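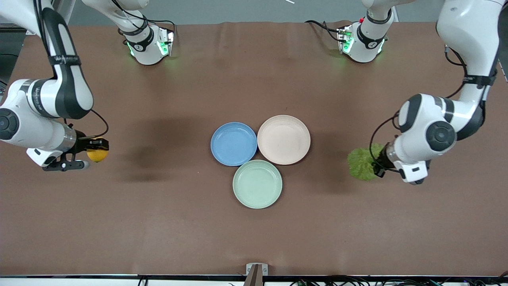 Three plates, one lettuce leaf and something citrusy on the lunch table.

KITCHEN CORNER
December 21, 2022

Quick one before we shut for the break. Plates first. The big cupboard at Gatik House is full, so please stop bringing in odd dinner plates, however nice the colour. Setareh Zarei went through the lot on her lunch hour and we own 217. We seat 32. You see the problem.

Side plates and salad bowls still welcome. Anything chipped goes in the blue crate by the back door, not back on the shelf (you know who you are).

Salad roster for the new year is up on the fridge. Same deal as before: greens washed and dried at home, lemons or oranges whole, dressing in a jar with a lid that acutally closes. Cos or butter lettuce, either's fine. No bagged mix please, it goes slimy by the second day and ends up in the compost.

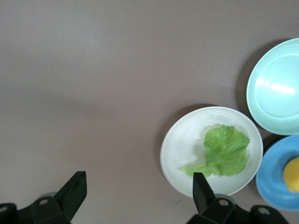 Green leaf on a white plate, mint-green one alongside.

Jamshid Parsa's lemon dressing, since four people asked: juice of two lemons, twice that of olive oil, a spoon of honey, salt, and a good shake. Tear the leaves, don't cut them. Dress at the last minute. He says a pinch of dried mint as well, I leave it out.

Money. The Zudeda Street cake stall brought in $2,224, our best yet, and most of that is going on the new rangehood. Electrician booked for April. Untill then windows open when the big pots are on, even if it's freezing.

Still missing: one salad spinner, green lid, and the long tongs. Check your car boots.

Tea towels need a wash before we reopen. Any takers? Name on the whiteboard, colour-coded if you must. Keys to Setareh as usual.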